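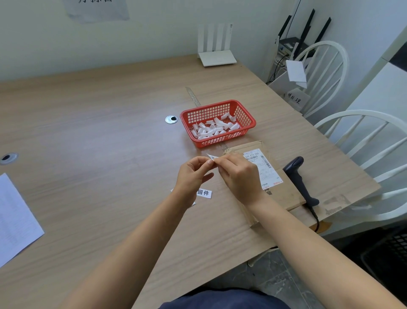

Handling a paper slip at the table, Durnport branch.

Durnport Reading Rooms
Progress report to the Varkbridge Fund, second period
Prepared by Geum-ok Hwang, program manager

Summary

The evening reading program now runs at both the Durnport and Mirani branches. Enrollment stands at 124 adults, against a target of 110 for the period. Of these, 87 have attended at least half of the sessions open to them. The home loan collection has 792 titles on the shelf or out with readers. Spending is slightly under budget, and the underspend is explained below.

Enrollment and attendance

Durnport filled its places in the first month and has kept a waiting list since. Mirani was slower. The branch opened its evening hours three weeks later than planned after a delay with the heating repair, and the first sessions there had very few people. Moving the start time from 5:30 to 6:45 p.m. helped. Most Mirani learners work day shifts at the packing plants and could not get across town by 5:30.

Attendance dropped at both sites in March. We called everyone who had missed three sessions in a row. The usual answers were shift changes and child care. Nine people asked to move to the other branch and were moved. Fourteen have left the program, five of them for full-time courses elsewhere.

Teaching

Groups are still organized by reading level, with a fourth level added at Durnport for people who read well in another language but are new to English. Nghĩa Bùi teaches this group and wrote most of its material. He has asked for a second weekly session. We would like to discuss this with the Fund before the next period, as it would mean moving money from the materials line to the tutor line.

The mid-year reading check was given to 96 learners. Sixty-one moved up one level or more. We had hoped for 70. The largest shortfall was in level two, where the workbook is too hard in its second half. A replacement has been chosen and will be in use from the start of the next period.

Home loans

Readers made 3167 loans across the two branches. Short novels, driving manuals and cookbooks go out most. Large-print books are borrowed more than we planned for, and we have ordered another 40. Losses are low, with 11 books written off.

The catalog move to Otumar is finished at Durnport and half done at Mirani. Until it is complete, Mirani loans are kept on paper and entered once a week. Some February loans were entered twice and have been corrected in the total given here.

Budget

Tutor pay is on budget. Materials are under by $1,940, as the level two workbooks were not reordered. Rent at Mirani is under by three weeks for the reason given above. Printing is over by $212.

Next period

Finish the Mirani catalog.
Bring in the new level two workbook at both branches.
Repeat the reading check with all learners, including those who joined late.
Agree on the second session for the fourth level group.

The attendance tables and the full budget sheet are attached separately. Questions on the figures can go to Geum-ok Hwang at the Durnport branch.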